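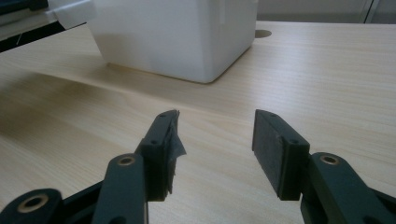 홈 | 공방 | 가구 | 나들이 | 방명록

조트포트 가구 공방 공개일에 다녀와서

2019년 2월 23일
글: 솔레다드 파레데스(Soledad Paredes)

조트포트(Zotport) 역에서 내려 강 쪽으로 걸으면 창고가 늘어선 길이 나온다. 요렌테(Llorente) 공방은 그 길 끝에서 두 번째 건물이다. 간판이 작아서 한 번 지나쳤다가 되돌아왔다. 공개일이라 정문이 열려 있었고, 입구 책상에서 이름을 적은 다음 종이 덧신을 받았다. 입장료는 없고 안내 책자만 따로 판다. 한 부에 2,000원이다.

공방은 식탁과 작업 테이블을 주로 만든다. 의자는 주문이 있을 때만 만든다고 한다. 내가 간 이유도 식탁이다. 지금 쓰는 것이 십 년이 넘었고 한쪽 모서리가 들떠서 밝은색 원목으로 바꿀 생각을 하고 있었다. 매장에서는 완성품만 볼 수 있으니 판을 붙이고 깎는 과정을 보고 싶었다.

안내는 오전과 오후에 한 번씩 있었고 나는 오전 조에 들어갔다. 순서는 목재 창고, 재단실, 접합실, 마감실, 전시실이었다. 안내를 맡은 분이 목소리가 작아서 기계 소리가 날 때는 앞줄에 서야 들렸다.

목재 창고

창고는 생각보다 서늘했다. 판재 사이마다 얇은 받침목을 끼워 쌓아 두었고 단면에는 붉은 칠이 되어 있었다. 단면부터 마르면 갈라지기 때문에 칠로 막아 둔다고 한다. 들어온 날짜는 분필로 적는데 1월에 들어온 것이 제일 앞에 있었다. 이 물량은 봄이 지나야 재단실로 넘어간다.

물푸레와 단풍나무, 너도밤나무가 대부분이었다. 참나무도 조금 있었다. 대패질을 하지 않은 상태에서는 셋을 구별하기가 어려웠다. 안내하는 분이 한쪽 면만 대패질한 조각을 돌려 보게 해 주었는데, 그제야 차이가 보였다. 단풍나무는 결이 가늘고 조용하다. 물푸레는 줄이 굵고 색 차이가 크다. 너도밤나무에는 짧은 점 같은 무늬가 흩어져 있다. 사진으로 고를 때는 색만 봤는데 손으로 만져 보니 결의 깊이가 달랐다.

함수율을 재는 기계도 구경했다. 바늘 두 개를 나무에 꽂으면 숫자가 나온다. 같은 판에서도 가운데와 끝의 숫자가 조금 달랐다. 옆에 있던 분이 집에 있는 식탁도 잴 수 있느냐고 물었고, 바늘 자국이 남으니 밑면에 하라는 답을 들었다.

재단실과 접합실

재단실에서는 귀마개를 나눠 주었다. 톱은 클레릭스(Clerix) 제품이었고 시연은 짧게 한 번 했다. 판의 휜 정도를 보고 어디서 자를지 정하는 시간이 자르는 시간보다 훨씬 길었다. 옹이를 피하면 폭이 좁아지고, 폭을 살리면 옹이가 들어온다. 이 공방은 상판 윗면으로 쓸 판에는 손톱보다 큰 옹이를 넣지 않는다고 했다. 잘라 낸 부분은 도마나 받침으로 만든다.

접합실은 가장 오래 머문 곳이다. 좁은 판을 나란히 놓고 옆면에 풀을 발라 조임쇠로 조인다. 놓는 순서를 정할 때는 분필로 큰 삼각형을 그려 둔다. 나중에 판이 섞여도 삼각형만 맞추면 원래 자리로 돌아온다. 간단한데 처음 본 방법이었다. 나이테의 방향을 번갈아 놓느냐 같은 쪽으로 맞추느냐를 두고는 공방 안에서도 의견이 다르다고 한다. 번갈아 놓으면 전체가 덜 휘지만 표면이 빨래판처럼 될 수 있고, 같은 쪽으로 놓으면 휘더라도 다리틀로 잡을 수 있다. 이날 본 상판은 결의 흐름을 먼저 보고 순서를 정한 것이었다. 결이 비스듬하게 흐르는 판끼리 모으면 이음매가 눈에 잘 띄지 않는다.

풀이 삐져나온 것은 바로 닦지 않고 말랑하게 굳었을 때 긁어낸다. 젖은 걸레로 닦으면 풀이 결 사이로 들어가 마감할 때 얼룩이 된다고 한다. 집에서 의자를 고칠 때 늘 걸레로 닦았는데, 그 의자 다리에 허연 자국이 있는 까닭을 알게 되었다.

여기서 가장 긴 상판은 2,560밀리미터였다. 회의실용으로 주문받은 것이고 장정 둘이 들어도 문을 나갈 때는 세워야 한다. 가정용으로 이 길이를 주문하는 사람도 가끔 있는데, 엘리베이터 크기를 먼저 재 오라고 말해 준다고 한다. 우리 집은 계단이라 층계참이 문제다. 돌아와서 재 보니 긴 것은 무리였다.

마감실

마감실은 유리 너머로만 볼 수 있었다. 대신 복도에 견본을 펼쳐 놓았다. 같은 나무에 기름, 비누, 왁스, 수성 도료를 각각 바른 것으로 손으로 만져도 된다. 밝은 나무는 기름을 바르면 노랗게 깊어진다. 비누 마감은 거의 바르지 않은 것처럼 보이고 촉감도 보송하다. 수성 도료는 색이 가장 덜 변했지만 손끝에 얇은 막이 느껴졌다.

푸델(Pudell)이라는 이름의 흰 안료 섞은 기름도 있었다. 밝은 나무가 누렇게 되는 것을 늦추려고 쓴다. 견본을 창가 쪽으로 들고 가서 보니 결 안쪽에 흰 기가 남아 있었다. 나는 이것보다 비누 마감이 마음에 들었는데, 물기를 바로 닦아야 하고 몇 달마다 다시 발라야 한다고 해서 망설이고 있다. 커피잔 자국을 낸 견본이 마감별로 하나씩 있었고 비누 쪽 자국이 제일 진했다. 사포로 가볍게 밀고 비누를 다시 올린 견본도 나란히 있었다. 지운 자리가 주변보다 약간 밝았지만 그 정도면 쓸 수 있겠다 싶었다.

사포는 결 방향으로만 민다. 번호를 건너뛰면 앞 번호의 긁힌 자국이 남는다고 한다. 옆에서 비추는 등을 켜면 그 자국이 드러나는데, 위에서 내려오는 빛으로는 전혀 보이지 않았다. 가구를 살 때 휴대전화 불을 상판 옆에 대고 보라는 말을 들었다. 다음에 매장에 가면 해 볼 생각이다.

전시실

전시실은 2층이다. 식탁이 여러 모양으로 나와 있고 앉아 볼 수 있다. 모서리를 둥글게 굴린 것과 각을 살짝만 죽인 것에 번갈아 팔을 올려 보았다. 각이 남은 쪽은 오래 기대면 팔뚝에 줄이 생긴다. 둥근 쪽은 종이를 놓고 쓸 때 가장자리 면적을 조금 손해 본다. 나는 식탁에서 일도 하기 때문에 아랫면만 크게 깎은 것을 골라 적어 두었다.

상판 두께도 물어보았다. 얇은 것은 옆에서 보면 가볍고 예쁘지만 긴 식탁에는 밑에 보강대를 대야 하고, 보강대가 있으면 팔걸이 의자가 덜 들어간다. 안내 책자에 두께별 표가 있다. 가격은 적혀 있지 않고 견적서를 받아야 한다. 납기는 주문 후 59일이라고 벽에 붙어 있었다. 마감을 비누로 하면 며칠 줄어들 수 있다는데 확답은 아니었다.

빛에 따라 색이 바뀌는 것도 전시실에서 알았다. 창 옆 식탁에는 화분을 오래 올려 둔 자리가 동그랗게 밝게 남아 있었다. 처음 몇 달은 물건을 자주 옮기고, 식탁보를 깔 거면 전체를 덮으라고 한다. 반만 덮으면 경계가 생긴다.

기타

아래층 구석에서 자투리 나무를 판다. 작은 조각 한 묶음이 3,000원이었고 단풍나무 두 묶음을 샀다. 냄비 받침을 만들 생각이다. 현금만 받으니 미리 준비하는 것이 좋다. 카페는 없고 물만 마실 수 있다.

주차장은 건물 뒤에 있는데 목재 트럭이 드나들어서 공개일에는 막아 둔다. 바닥에 톱밥이 남아 있는 곳이 있으니 굽 있는 신발은 불편하다. 덧신을 신으면 더 미끄럽다.

오후 조 안내는 다리틀 조립을 더 자세히 보여 준다고 한다. 오전 조는 목재 창고 시간이 길다. 나처럼 상판이 궁금하면 오전이 맞고, 조립이 궁금하면 오후에 가면 된다. 견적은 물푸레와 단풍나무 두 가지로 요청해 두었고, 답이 오면 이 글 아래에 덧붙이겠다.

최근 글
- 흔들리는 의자 다리 다시 붙이기
- 조트포트 강변 창고길 걷기
- 비누 마감 도마, 반년 쓰고 나서
- 식탁 밑 전선 정리
- 사포 번호 고르는 법

이전 글 | 목록 | 다음 글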